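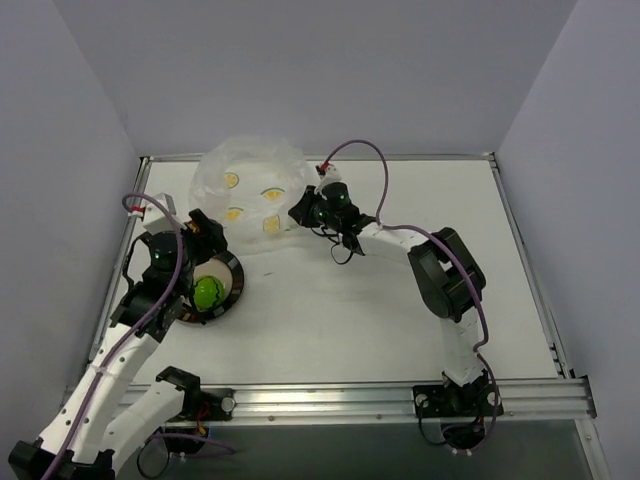

I don't mind the arms doing the bagging, a packer at the Riddale site told us in December, what I mind is that I used to have eight people to talk to and now I have two. I start with that remark every year I teach this unit, and I'd like you to keep it beside you while you read, as most of what follows comes back to it in one way or another.

Work and Automation, Unit 4: When the arms arrive
Handout revised 6 January 2026

What we mean by "handling work"
A great deal of paid work is picking a thing up and putting it somewhere else. Fruit goes into a bag, a plate goes onto a tray, a bag gets opened so the next person can fill it. It seldom appears in a job description in any detail, and people who are good at it often can't tell you how they do it. A soft plastic bag is a lovely case to think about (do try this at home with a produce bag!). It has no fixed shape, it slides, it clings to itself, and your two hands are constantly doing different jobs, one holding and one coaxing. Round objects bring their own trouble, as anyone who has chased a lime across a kitchen floor will know. Two-armed stations are meant for this sort of task, and they are slower to set up than the sales brochures suggest.

The Zitus case
Zitus packs fruit and prepared platters at two sites, Riddale and Plarnilside. Before the change there were 328 people on the packing floors across both. The company brought in its first two-armed stations at Riddale and left Plarnilside as it was for another year, so we have something close to a comparison, though the sites differ in other ways and you should be careful with it.

No one was let go at Riddale in that first year. Management was proud of this, and fairly so. But the jobs themselves moved about a good deal. Packers became "station minders", which meant clearing jams, topping up supplies and calling a technician. The company paid a training allowance of $2,000 to anyone who finished the minder course, and $3,000 to those who went on to the maintenance certificate. Far more people took the first than the second, and I'd like us to spend some time in the tutorial on why that might be. The certificate was taught in the evenings, at Plarnilside, and there is no late bus.

Things the minders raised
We have 753 written comments from the staff survey, and I've read all of them, some more than once. Pay comes up less than I expected. Sore wrists and shoulders come up often, usually with relief that they've eased. Then there is the matter of pace. A packer who was tired could slow down a touch and a neighbour would pick up the slack, and this was never written down anywhere. With a station you wait on it, and then it needs you all at once. Several people described going home more tired from watching than they used to be from packing, which surprised the managers more than it surprised me.

Skill is the harder question. Long-serving packers could feel a soft spot in a piece of fruit without looking. At Riddale that check was moved to a separate bench, and the packers who staffed it said they felt listened to for the first time in years. Others felt their knowledge had simply been parked.

Reading for next class
Please read the Awwad report, sections 2 and 5, and skim the appendix on rosters. Section 5 is dry but it rewards patience, so have a cup of tea with it.

For the tutorial
Bring half a page on a handling task you have done yourself, paid or unpaid. Write down what each hand was doing, who was near you, and what you talked about while you worked. Then say which parts you would gladly give to a station and which you'd want to keep. Rough notes are fine, and handwriting is fine too if I can read it.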